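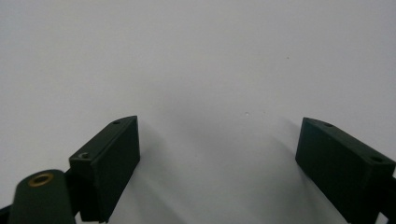

Visual odometry is the part of this course I look forward to most, and it's also the part where students lose the most sleep, so let's go slowly. The idea is simple enough to say in one breath: track points from one video frame to the next, work out how the camera must have moved to make them shift that way, and add up all those little motions into a path. When the camera rides on a hand-held gripper, that path is our record of where the hand went, and everything we train later leans on it. Now think about what the tracker gets when the view is filled by a smooth pale surface. The two dark green fingers have lovely crisp edges and little round holes along their tops, exactly the kind of corners a feature detector loves! But the fingers are bolted to the same tool as the camera. They tell us nothing about how the tool moves through the room. Away from the fingers we have a soft gradient, some blurry shadow and two tiny specks, and two points are not enough for a full camera pose.

Handout 11: When the tracker has nothing to hold on to

Recap from last time

A feature is useful for pose if it passes two tests. It has to be distinct, so that we can find it again, and it has to be fixed in the world. Students usually remember the first and forget the second. Points on the tool can pass the first with flying colors and still fail the second completely. If we let them in, the solver sees a big group of points that never shift and reports that the camera is standing still – with great confidence, too, which makes it a nasty error to catch.

Shadows are a middle case. A shadow from the finger moves when the tool moves, but it doesn't move the way a mark on the surface would. Its shape depends on the lights, the finger and the distance to the surface all at once. Soft shadows rarely give sharp corners, so they do less harm than you might fear, but a tracker that matches whole patches by brightness can be pulled along by them.

The masking method

We use the version from the Maltton exercise set, worked out by Perrine Charpentier for the Pamden lab sessions. Steps:

1. Draw a mask over the region the fingers can reach, from fully open to fully closed. Include the linkages at the bottom and sides.
2. Detect features outside the mask only. Cap them at 1000 per frame.
3. Match to the previous frame and run the usual outlier rejection.
4. If the inlier count falls below your threshold, stop trusting the image and carry the pose forward on the inertial sensor alone.
5. When features come back, try to relocalize against the saved map before starting a new one.

Step 4 is where the fun is. An inertial sensor is wonderful over short gaps and hopeless over long ones, because position comes from integrating acceleration twice and any small bias grows with the square of time. Work it out on paper once: with a constant bias b, the position error after t seconds is one half b t squared. Double the gap and you get four times the error.

What we found on the Bassey recordings

We ran the method on roughly 2000 short clips, with and without the mask. Masking fixed nearly all of the "frozen camera" cases, where the path stopped dead while the hand was clearly moving. I was thrilled with that plot and I still show it to everyone who visits. It did not rescue clips that stayed close to blank surfaces for a long time. In those the path came back with a jump at the moment of relocalization, and smoothing the jump only hid it. We now mark such stretches and leave them out of training.

A cheap fix on the collection side works very well: put something with texture in the workspace. A patterned mat, a few printed sheets on the wall, anything that doesn't move during the take. A wider lens helps for the same reason.

For the lab

Take the Narkico starter code and plot inlier count against time for your own clip. Mark every dip below the threshold. Then switch off the mask and plot it again – the count will often go up, and the path can get worse. Write a short paragraph on why a higher count is not a better result here. Bring both plots, we'll compare them side by side.

Optional and well worth the evening: let the mask follow the measured finger opening, so you win back pixels when the gripper is closed.

Filed under: Robot Learning, Lecture Notes, State Estimation
2 comments
Course notes by the author. Free to share for teaching. Back to top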